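Kaj Østergaard, Beat Rüegg and Remigiusz Piątek
July
Last updated: Sunday
20 shares | 5 comments

4. Evaluation of the Grakside Picking Kit

4.1 What was purchased

The Grakside kit is sold as a complete answer to bin picking for people who already own an arm. The buyer receives a compliant gripper, a pump, a software license tied to one computer, and a printed guide whose first page congratulates the reader on having finished the installation. We had not finished the installation. The guide's second page begins it.

The product literature makes two claims worth testing. The first is that the kit needs no object models: it is pointed at a bin of mixed goods and told to empty it. The second is that a lab can go from sealed box to first pick in 60 minutes. We take the second claim first, as it is the easier one to dispose of. Our integration took two working days, most of them spent on the license, which refused to recognize our computer until we had disconnected it from the network and then refused to recognize the network. Rüegg, who had set aside a morning for the job, wishes it recorded that he is a patient man.

Support was handled through the reseller, Luditz, whose replies were prompt and courteous and usually concerned a different product. A request for the pump's pressure limits brought us the manual for a conveyor. When the correct table did arrive it was in units that the software does not accept. None of this bears on grasp quality, but a prospective buyer will meet it before meeting the grasp quality, and ought to be warned.

4.2 Protocol

We compared the kit's own planner, in its factory settings, with the Saarinen planner described in Section 3. Both were given the same arm, the same gripper and the same bin, so that any difference could be blamed on the software. A trial began with a filled bin and ended when the bin was empty, when the planner declared it empty, or when the operator pressed the stop button. These three endings are less alike than the vendor's log format suggests. The log has a single code for all of them, and the code is "DONE".

Each planner ran 20 trials. Before each one the operator tipped the objects in from a second container without arranging them. We had at first considered a more principled method of producing clutter, and Piątek drew up a procedure that ran to several pages. Tipping gave piles that were every bit as awkward and left time for lunch.

An attempt was scored as a success if the object left the bin and was released over the receiving tote. Objects that left the bin and were released over anything else were scored as failures, although the kit's dashboard disagreed and awarded itself full marks. Two objects lifted together counted as one success and one note in the margin. The margin notes are available on request.

4.3 Where the settings matter

The factory settings favor a straight descent onto the highest surface the planner can find. On a pile of boxes this is sensible. On mixed household goods it is a kind of optimism. The highest point of a pile is often the lip of something hollow or the corner of something leaning on something else, and a gripper that works by pressing itself around an object does poorly when there is not much object under it. The Saarinen planner scores a wider patch around each contact point and will pass over a tall candidate for a low, dull one. It is slower to make up its mind, and watching it think is not an activity we can recommend. 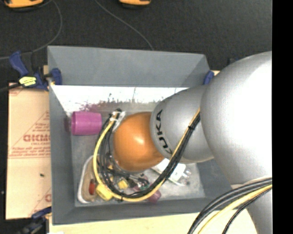
Figure 5. The KUKA arm with the spherical gripper over the test bin.

Object choice did more to separate the planners than any setting we could change. The vendor's demonstration set, as far as we could learn, consists of things that are roundish, firm and well apart, and on such a set we would expect any planner to look gifted. Ours was drawn from whatever could be bought cheaply and replaced without paperwork. In Figure 5 the orange ball of the gripper is over the middle of the pile, with a magenta cup on its side to the left and a white oval tray nearby that has small items in it. The tray is a fair summary of our quarrel with the phrase "no object models": a planner without models must still decide whether a tray and its contents are one thing or several, and the factory settings leave that decision to luck.

The cables deserve a sentence too. Grakside's drawing shows the gripper as a clean sphere on a clean wrist, with the supply lines omitted for clarity. An arm reaching into a walled bin does not have the option of omitting them. The planner knows the shape of the arm and the shape of the gripper, and it has no opinion on anything strung between the two. We added a keep-out margin along the forearm by hand, and the same margin was used for both planners.

4.4 Limits of the comparison

We tested one kit, bought at list price, on one arm. A newer software release, named Rindden, was announced while we were writing this section. Luditz informs us that it resolves every issue raised above, including one that we had not yet sent them. We have asked for a copy and have received a second conveyor manual.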